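Subject: Re: Wimeck wrist camera module, sim package
Date: November 6, 2018
Reading time: 2 min

> Has anyone run the Pamell scenes through the Wimeck
> fisheye model? The Furnton quote includes it and I
> can't tell if it's worth the licence.

We've had it on trial since March. 1,583 episodes rendered, 1,441 usable after filtering. Most of the rejects were timeouts in the Rostami planner, so don't hold those against the lens model.

1. Distortion. Strong, and the area outside the circle comes back solid black. Mask it before you normalise.

2. Shadows. Blocky at the default map size of 258. The arm's shadow can cover the part you care about, in this case a small grey cube and a green outline.

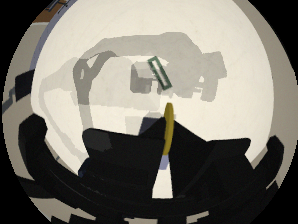 3. Speed. Roughly 10 frames a second on our desktop.

I'd take the licence, but ask Furnton for the larger shadow map first.

Comments

gantry_k: Does the mask ship with it?

tealbus: No, make your own.

List contact | Copyright Wimeck users' list | Back to top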